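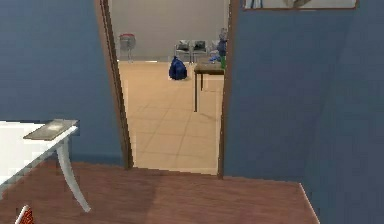
5.3 Failures at the doorway

Of the 400 simulated episodes, 86 ended without the robot reaching its goal. We went through the logs of all of them by hand. Most of the failures took place within a short distance of a doorway, and they fall into two groups, which we call threshold stalls and jamb contacts.

Figure 3. View through a doorway in the Wiltonby apartment. The floor changes from wood to tile at the threshold, and a bag stands on the tiles beyond it.

In a threshold stall the robot drives up to the opening, stops, turns a little to one side, turns back, and repeats this until the episode times out. The planner is not at fault. In the stalled episodes we replayed, the global path ran cleanly through the door. The trouble comes from the local free-space estimate, which labels each floor cell from its color and texture. Where the floor changes along a straight line, as it does in Figure 3, the estimate sometimes marks the far side as a raised surface. The local controller then refuses to cross. When the robot turns away the label decays, the path opens again, and the robot comes back to the same spot.

We checked this by giving every room the same floor material and running the stalled episodes again with the same starting poses. The stalls went away. The jamb contacts did not.

Jamb contacts are the more serious group, as they would mean damage on a real platform. The robot enters the doorway, begins to steer around something in the next room, and its rear corner touches the door frame. The controller treats the base as a circle, but the Zendberg base is longer than it is wide, and a turn started too early swings the back end outward. A bag on the floor past the door is enough to start such a turn. So is a table standing close to the jamb, where only part of it can be seen from the near room and the rest comes into view late.

The contact monitor should have caught these cases and did not. It was set to ignore any contact shorter than 2 control cycles, a setting carried over from the Flustenen experiments, where the simulator produced false contacts on carpet. Cheng-en Lu found the setting on 22nd June while comparing the monitor output with the raw contact log. Until then, some episodes with a clear scrape along the frame had been scored as successes. All results in this paper were scored again from the raw log, and the count of failures given above includes the corrected episodes.

We made two changes. The controller now uses the true outline of the base, and turning is limited until the rear axle has passed the threshold. The second change makes the robot slower through doors and — in rooms with a blocked entry — can leave it with no legal move at all. It then stops and reports a failure. Judit Kocsis has suggested letting it back out and try again from a wider angle, as in the Kumarasinghe planner, but we have not tested this.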